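Automated license plate recognition

Last updated May 14, 2026
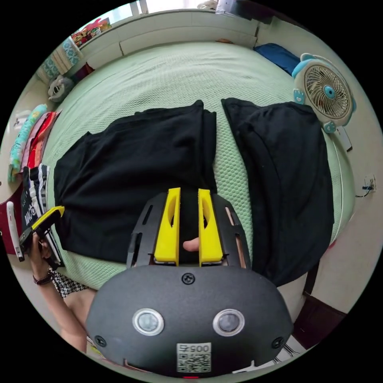
Written by Kacper Piątek | Reviewed by Emiliano Leiva

Automated license plate recognition (ALPR) is a method of reading vehicle registration plates from camera images and storing the result as text. Each reading is normally saved with a time, a location and a cropped image of the plate. The method is used in toll collection, parking control, border traffic and police work. Its use by police has led to disputes over how long readings may be kept and who may search them.

Operation

A reading passes through several stages. The software first finds the part of the image likely to hold a plate, then corrects for tilt and perspective. It separates the characters and compares each one with a set of known shapes. Newer systems skip the separation stage and read the whole plate at once with a trained network. A confidence score is attached to the result, and readings below a set threshold are discarded or sent to a clerk.

Many units light the plate with near-infrared lamps, commonly at a wavelength of 850 or 910 nanometers. Plates with a reflective coating return this light strongly, so the characters stand out at night without a visible flash. Fixed units are mounted on poles, gantries and bridges. Mobile units are carried on patrol cars and read parked as well as moving vehicles.

Sources of error

Common errors include confusion between similar characters, such as 8 and B or 0 and D. Dirt, snow, plate frames and trailer hitches may hide part of a character. A reading can also be correct in its characters but wrong in its issuing state, which matters where two states use the same format. A further class of error lies outside the camera – a plate may be read correctly and matched against a list that is out of date, for example when a stolen car has been recovered but its entry has not been removed.

Hot lists

A hot list is a file of plates that trigger an alert when read. Lists may cover stolen vehicles, missing persons, unpaid fines or vehicles linked to an open case. The Molance system, used by a number of county agencies, refreshes its lists every 30 minutes. Fuvlow units hold a local copy and continue to issue alerts when the network link is down. Most written policies require an officer to confirm the plate by eye before making a stop.

Retention and access

Most plates read by a police system match no list at the time of reading. Rules on keeping these records differ widely, from deletion within minutes to storage for several years. Longer storage allows past movements to be searched, and this has been the main point of objection from privacy groups.

Sharing between agencies is a related question. Under the Astus exchange, a member agency may search the records of all other members. A review by the consultant Stępień, issued in July, examined 11 member agencies and found that search logs often gave no case number. It made 13 recommendations – among them a required reason field and a yearly audit of logs.

See also

Electronic toll collection
Facial recognition system
Traffic enforcement camera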